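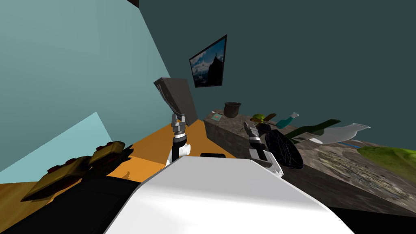 February, up at 6:10 and at the desk before seven. I wanted the kitchen cell fixed before the weekly run at Estside, and I had given myself the whole day for it. It is evening now and most of it is fixed. I am writing down what I did while I still remember the order.

The trouble started with the last Graltilell update. The two-arm model loaded fine, the room loaded fine, and then the left gripper would let go of the panel a little way into the run. It didn't drop it in one go. The panel crept down between the fingers until the bottom corner swung free, and then it fell. The log said the grip was closed the whole time. I have lost panels before, but always with an error to go with it, so I spent the first part of the week blaming the panel.

This morning I started with the plain checks. Opened the model file, went down the joints one at a time on the left arm, and compared them with the copy I saved in the fall. Shoulder was the same, elbow was the same, and so was the wrist. I moved each joint to its stops by hand with the sliders and wrote the numbers in the notebook. This takes a long time and is dull, and I had the radio on. Nothing wrong anywhere in the arm.

Then the fingers. The gripper model comes from Bassi as a separate file and gets pulled in when the robot loads. I had forgotten that. The update had gone back to the stock file and thrown out my changes to the finger pads. My pads had the higher friction and the stock ones don't. I had made those changes a long while ago and put no note anywhere except in the file that got thrown out.

So I put them back. I also made my own copy under a new name and pointed the robot at that one, and wrote the name of it on the card taped to the monitor. If the update wants to replace the stock file again it can.

Coffee at 9:30. Called the Estside office to say the run would be late. They said fine.

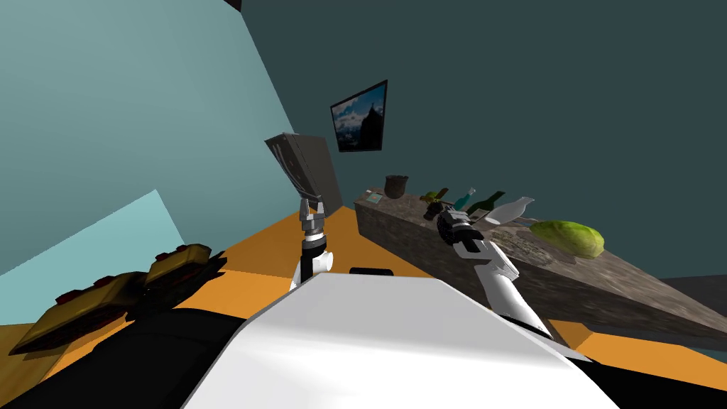
The panel is the hardest thing in the room to hold. It is flat and thick, it sticks out a long way past the fingers, and any small error in the wrist shows up as a big swing at the far edge. I use it as the test for the left arm for that reason. If the left arm can carry the panel then I don't worry about it carrying anything else on the list. The right arm does the counter work and has its own test, where it comes in over the stone, stops, and holds still.

First run with the new pads: the panel stayed put but it shook. Not much, a buzz you could see along the edge. I turned the closing force down and it got better, then turned it down more and the panel started to creep again. Went back up. There is a spot in between and it is not very wide. I wound up at 31 on the force setting, where the stock file has 24. I had 24 in there all week without knowing it, so that explains some of my mood on those days.

The buzz went away at 31 once I also made the time step smaller. That makes everything slower. A full run used to be done by the time I had filled the kettle, and now I can fill it, boil it, and drink half the cup. I can live with that for a test cell. I don't know if Unport can live with it when they run the whole batch, and I put that in the note to them.

Lunch was the rest of the soup. It snowed for a bit and quit.

After lunch I did the right arm. No complaints had come in about it but I had the file open, and I would rather look at both sides than be back in here next week. The home pose was off. Somebody (me, I am nearly sure) had saved it with the forearm too low, and on the way up to the counter the elbow was passing closer to the stone than I like. It never hit. I raised the home pose a little and added a point in the middle of the path so it has to go up first and then over. Ran it slow and watched the whole way from the side view. Plenty of room now.

Next were the things on the counter. Each one has a weight and a collision shape, and the shapes don't always match what you see. The dark brown pot is fine, I built that one myself. The teal bottle had a shape that was too fat, and it had been pushing its neighbors away the moment the room loaded. You would start a run and the bottles would all shift before either arm had moved. I had gotten so used to it that I quit seeing it. Slimmed the shape down, loaded the room again, and nothing moved. That was ten minutes of work for something that has bugged me since before Christmas.

The big round black mesh is another story. It came in with far too fine a shape, every wire of it, and any time the right gripper gets near it the whole program slows to a crawl. I swapped it for a plain disc in the layouts that use it. The gripper can't poke a finger through the grid anymore, but there is no job on the list that asks for that.

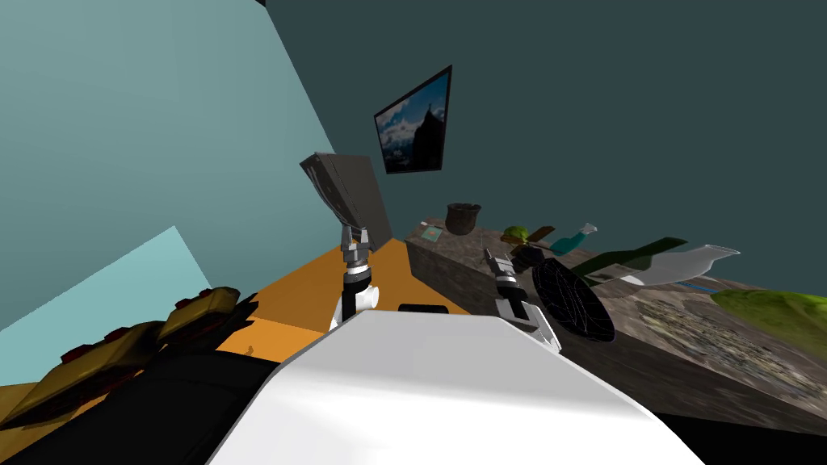 Around three I set up the long test. The way I do it is the left arm holds the panel, the right arm goes through its approach and comes home, and it does that over and over until something gives. The count is set to 1,000 and I let it go while I did other things. I washed the breakfast dishes. I answered the mail from Unport, who want to know if the cell can be ready for their new layouts by the end of the month. I said yes if they leave the gripper file alone.

It stopped at 731. The panel was still in the grip, so that was a good sign. What stopped it was the right wrist. It had turned a little more each time around and never unwound, and at 731 it ran into its stop. The joint readings were all in the log, climbing bit by bit from the very first pass. I should have caught it on the tenth. I had only been watching the panel.

The fix was to make the arm go back to the saved wrist angle at home, the actual number, where before it was only going back to a place that put the gripper in the right spot. There is more than one wrist angle that will do that, and it had been picking whichever was nearest. I put the check in for the left arm too. Then I started the long test over from zero and went for a walk, down to the mailbox and the long way back.

When I got in it was still going and the panel was where it should be. It finished the full 1,000 a little after 6:30. No stops, no creep. I opened the wrist log and the line was flat.

One thing I haven't settled is the release. When the left arm opens, the panel sometimes hangs on to one finger longer than the other and tips as it goes. With the old pads it came away clean. I think the friction is the same on both fingers but they don't start moving at the same instant, and with the stickier pads it shows. I tried opening slower and it was worse. Tried opening faster and it was a bit better. I left it on faster and wrote it on the card with a question mark.

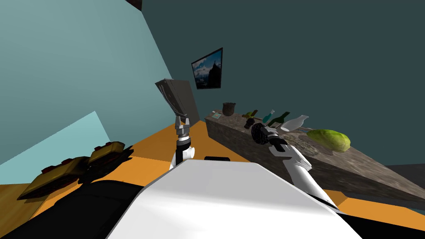 Left gripper just under the lower end of the panel, right gripper over the near edge of the counter.

Things for tomorrow, so I don't lie awake with them:

Look at the finger timing in my copy of the Bassi file. See if both fingers are on one command or two.

Put a line in the startup check that prints the name of the gripper file. If it had printed that on the first day I would have had my week back.

Save the right arm home pose in the notebook as well as in the file. Same for the point in the middle of the path.

Ask Estside which version of Graltilell they are on. If they have not updated yet, tell them to wait until I send them the new copy.

Go over the other collision shapes. I did the pot, the teal bottle and the mesh. The rest I have only looked at, and I thought the teal bottle was all right too until today.

Buy printer paper and eggs.

Backed everything up to both drives at 8:15 and shut the machine down. The fan has started to rattle when it first comes on, so that wants cleaning. I'll do it on Unport's next quiet day.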